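Demonstration collection (robot learning)

Demonstration collection is the gathering of recorded examples from which a robot control system learns to carry out a task. A person guides the robot through the task, the machine logs its own motion and the output of its cameras, and the recordings are later used to train a policy, a program that takes in sensor readings and puts out movements. The method is used mainly for handling work, such as picking up, placing, pouring and sorting, where writing out every movement by hand is slow.

Each recording is usually called an episode or a demonstration. A group of episodes covering one task is a task set, and several task sets recorded on the same equipment make up a collection.

Background

Early robot arms in factories repeated fixed paths that were entered point by point. This works well when parts always arrive in the same place. It works poorly when objects move between one attempt and the next. Learning from demonstration grew out of attempts to let the arm respond to what its sensors report, using many examples of a person dealing with small differences in the layout.

The quality of the result depends heavily on the examples. A policy trained on episodes in which a cup always stands in one spot may reach for that spot even when the cup has been moved. For this reason much of the labor in a collection project goes into planning how the objects will be varied.

Equipment

A basic station has one or two arms, a table, a set of objects and a means of control. Control may be by a second, smaller arm that the operator moves by hand, by a handheld controller, or by pushing the working arm directly. The last of these is called kinesthetic teaching. It is simple to set up, but the operator's hands can show up in the recorded video.

Cameras are placed in two kinds of position. A fixed camera records the table and the arm together. A wrist camera rides near the gripper and moves with it, giving a close view of whatever the fingers are approaching. The two are complementary: an arm can block a fixed camera's view of an object at the moment of grasping, and a wrist camera loses sight of the rest of the table when it comes in close.

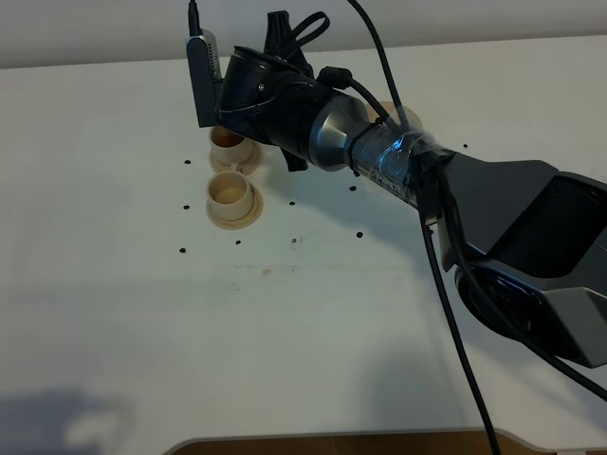
Cable routing is a common practical concern. A cable that is too short limits the wrist, and one that is too long can brush objects on the table or cross a camera's view. Stations that run for many hours are normally checked at the start of each session for worn insulation, slipping camera mounts and changes in camera angle. A camera that has shifted even slightly may make new episodes inconsistent with older ones, and many projects store a reference picture from each camera for comparison.

Procedure

A session begins with a reset, in which the arm returns to a starting pose and the objects are put in place. The operator then starts the recording, performs the task and stops the recording. The episode is marked as a success, a failure or a discard. Failures are sometimes kept, especially when the operator recovers from a mistake, as these episodes show the policy how to return to a workable position. Discards cover episodes spoiled by something unrelated to the task, such as a dropped camera feed.

Joint positions, gripper opening and camera images are stored with time stamps so they can be lined up afterward. The recording rate differs between projects. In the Benddale collection, a set of tabletop tasks assembled at the Trurkari workshop, all streams were resampled to 20 steps per second before training.

Placement of objects

Objects may be placed freely by the operator or according to a plan. Free placement is quick, but people tend to favor the middle of the table and the side nearest to them. Planned placement uses a printed list, a projected outline or marks on the work surface to spread the objects more evenly.

The Benddale project used both methods for its tableware tasks. Fedir Kovalchuk, who ran the recording sessions, compared the first batch of freely placed episodes with a planned batch and found large parts of the table nearly absent from the first. The tableware set was then recorded again from a written list, with the layout changed after each success.

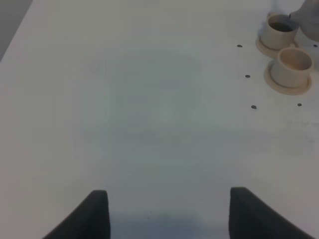
Spacing between objects is treated as a separate factor. Two items standing close together leave less room for the fingers, and the operator may need to approach from another side or at a steeper angle. A set that contains only well-separated objects gives the policy no examples of this. Most plans therefore include close pairs, wide pairs and single objects, along with a share of layouts containing items that are not part of the task.

Size of a set

There is no agreed number of episodes for a given task. Simple pick-and-place work with one object may need only a few dozen, while tasks with several stages generally need more. The revised Benddale tableware set holds 370 episodes, of which 241 were marked as successes on the first attempt at grasping. The remainder include regrasps and failures and are labeled separately, so that a user can train with or without them.

Operator differences

People perform the same task in different ways. One operator may move straight to an object and another may pause above it before coming down. Mixing styles can make training harder, as the policy may average two motions that do not combine well. Some projects give all operators a short written guide covering approach direction, speed and where to release. Others accept the variety and rely on training methods that can represent more than one way of doing a task.

Fatigue also affects the data. Movements tend to become shorter and rougher late in a session. At Trurkari, operators changed over after 22 episodes.

Review and storage

Episodes are reviewed before use, either by playing them back or by running automatic checks for missing images, frozen joint readings and unusual lengths. Zudcombe, a playback tool written for the Benddale collection, shows the camera streams side by side with a graph of the gripper opening. It was later adapted for the Issahaku task sets, which were recorded on two arms.

See also

Imitation learning
Kinesthetic teaching
Teleoperation
Wrist camera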